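Vikunach Listening Club: Frequently Asked Questions

What is the Vikunach Listening Club?
We're a music club built around albums, played start to finish, in order, with the phones put away. Each season we pick 9 records, mostly new releases with a couple of older ones that deserve another spin, and we send out a printed zine with every one of them. If you love the moment when track four slides into track five and you didn't see it coming, you're going to fit right in!

What kind of music do you cover?
Pretty much everything with a pulse (and a few ambient records without one). Last season ran from house and R&B to a wonderful, very noisy brass album. The season opener this time is the new Zemo record, and we can't wait for you to hear it – the second half is all slow synths and hand claps, and it sounds huge on a decent pair of speakers.

Do I have to buy the albums from you?
No. Stream them, borrow them, play the copy you already own. Members who want vinyl can order through the Drelley record shop, which holds club copies until the end of the season. Just give your member number at checkout.

How does a listening night work?
Doors open at 7 p.m. and the needle drops at 7:30. We play side one, take a short break, play side two, and then the talking starts. It can go on for a while. Please come early if it's your first time, so we can find you a good seat and get you a drink before the lights go down.

I can't make it in person. Can I still join?
Yes, please do! Remote members get the same zine and the same season list, plus a link to the group chat where everybody presses play together. We have people in 26 states now, and the chat gets wonderfully loud when a chorus lands.

Who picks the records?
Members do. Anyone can nominate an album on the form, and voting stays open through August. You get 2 votes, and you can put both on the same record if you feel that strongly. Last year's Stüber album got in exactly that way, and it ended up being the most argued-over night of the season.

What's in the zine?
Track notes, member reviews, a lyric or two we've got permission to print, and a page of "if you liked this, try that." We print 1000 copies of each issue. Back issues are sold at listening nights while they last, and issue one is long gone.

Can I write for it?
We'd love that. Reviews should be short – one side of a page is plenty – and you don't need any experience. Tell us what the record did to you on a first listen and which song you went back to. Do send it in the body of an email, as attachments tend to get lost.

Can I bring a friend who isn't a member?
Of course. Guests are free on their first visit and welcome to speak up in the discussion afterward.

What happens if I miss a night?
Nothing bad! The album goes on the season list with its notes, and the chat thread stays open until the next record starts.
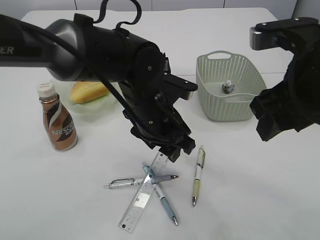 Pens, ruler, bottle and basket on a white table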